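A thousand demos and what they're worth

I've been putting off writing this one, mostly because people I like are involved.

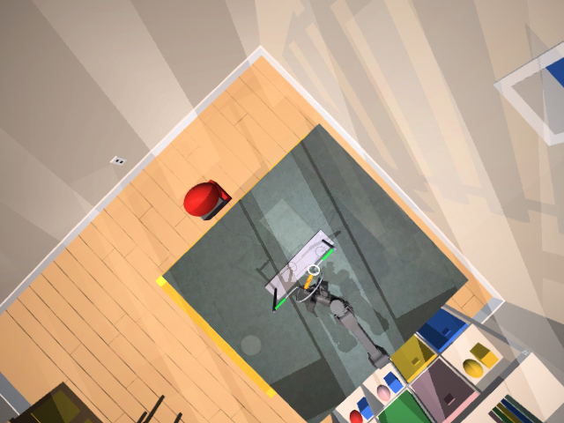

For most of April I collected examples in simulation for the Sevovik arm. Mahmoud Alaoui wrote the collection script, I sat there and drove, and we stopped at 1000 episodes because that was the number in the plan. Why that number? I asked. Abdelilah Benmoussa, who wrote the plan, said it was round.

So I went back and watched them. All of them, at triple speed, over more evenings than I want to admit. I threw out 316. Some were plain failures that the success check had let through — it only looks at where the object ends up, so shoving it into place counts the same as picking it up. Others were me being tired. You can tell the late ones: I hover, I back off, I come in again from the same side, and a learning system will copy the hovering as happily as the grasp.

What bothers me more is the rest, the ones I kept. We randomize wall textures, lighting and the clutter on the floor, and everyone at Rilum talks about that as if it were variety. Fine, the walls change. My habits don't. I approach from the shelf side nearly every time. A policy trained on this will know a great deal about how one person likes to steer.

Mahmoud thinks I'm being gloomy. He trained on the cleaned set anyway, three seeds, and the curves look good. Of course they look good, the test starts come out of the same generator! I asked for a run with starts drawn by somebody who hadn't seen the script, and that's now on the list, under a lot of other things.

I'm not against collecting in simulation. It's cheap, and you can reset a room in a second, which I'd love to be able to do at home. But I'd take three drivers with bad habits of their own over another thousand from me. Abdelilah has agreed to do a shift. He says he'll need the controls explained again, and I've told him I won't show him how I do it — just which button closes the gripper.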